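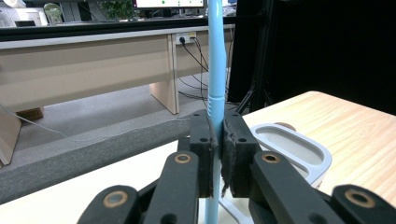 Light blue rod held between the padded jaws, just below the ribbed section.

Gonwood Tasting Notes, release 3
Data card
Last edited Nov 12, 2024

What is in it
3000 short notes on fortified wines, mostly tawny and colheita styles, with a few whites. Each row has a note, a producer code, a stated age or vintage, and the name of the taster. Notes were typed up from paper sheets by Marcelino Rezende and Daichi Yagi. Spelling was left alone.

Where it came from
Most notes were written at the Ilimholm tastings. The rest came from the Kondine shop catalog, and I would treat those with care. Catalog notes exist to sell bottles. I have yet to find one that calls a wine dull, and "long finish" turns up so often that it tells you next to nothing. Filter on source = kondine if you want them out.

Fields
note: free text, English
producer: code, see producers.csv
age: as printed on the label, not checked
taster: initials
source: ilimholm or kondine
score: whole number, often blank

About the scores
Please don't average them. Yuto Matsuda scored hard and Fahad Dogar liked nearly everything, and they rarely tasted the same bottles. We had 33 wines scored a second time in July with the labels covered. On 4 of them the same taster landed on the same number. Make of that what you like. I stopped using the column.

Known problems
Colors are a mess. "Amber," "old gold" and "tawny" seem to depend on who was writing more than on what was poured.
Some Kondine notes are copies of each other with the vintage changed. Aoki's duplicate script catches exact matches only.
Blank ages are blank. Don't read them as "no age stated."

Uses
Fine for looking at how people write about wine. I doubt it can predict quality, and I haven't seen a model trained on it that convinced me otherwise.

Contact
Carter McKinnon. Corrections welcome, with the row number please.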